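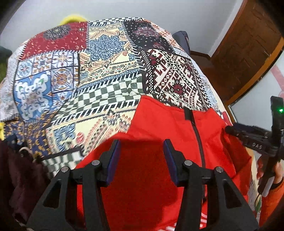
Call for contributors: The Borrowed Name

Grekadness Press is putting together a collection of essays on disputed authorship, and we need people to write it. If you have strong feelings about who wrote a gothic novel, a sonnet sequence, a ballad or a scandalous set of letters, and your family has asked you to stop bringing it up at dinner, please get in touch.

We want essays on works that were published anonymously, signed with a pen name, credited to a husband, or handed to someone else a century later on the strength of a hunch. Pamphlets count. So do hymns. One of our editors would dearly love something on cookbooks and has asked that this be mentioned twice. Cookbooks.

You don't need a degree or a university job. You do need to have read the book in question, a requirement we added after our last call. We aren't looking for secret codes, hidden initials or anything that depends on holding page 57 up to a mirror. Proposals about Shakespeare will be read, but slowly, and by the editor who lost the coin toss.

What to send: a proposal of up to 70 lines, a few sentences about yourself, and a sample of your prose. The sample can be on any subject. Please paste everything into the body of the email, as our attachments folder has moods.

Finished essays should run to a dozen pages or so, with notes. Notes should tell the reader where you found things. If they also settle a score with another scholar, keep it brief.

We pay a flat fee on acceptance, plus two copies of the book, one to keep and one for the relative who said it would never happen. The last volume in the series, Fonseca and Other Ghosts, had 27 contributors, most of whom still speak to us. It began with a sermon from 1646 and got stranger from there.

Proposals are due by the end of February. We close the inbox at 5 p.m. on the last Friday of the month, and the editor who closes it enjoys doing so. Replies go out in the spring.

Write to the series desk at Grekadness Press with "Borrowed Name" in the subject line. Pen names are welcome, but the check needs a real one.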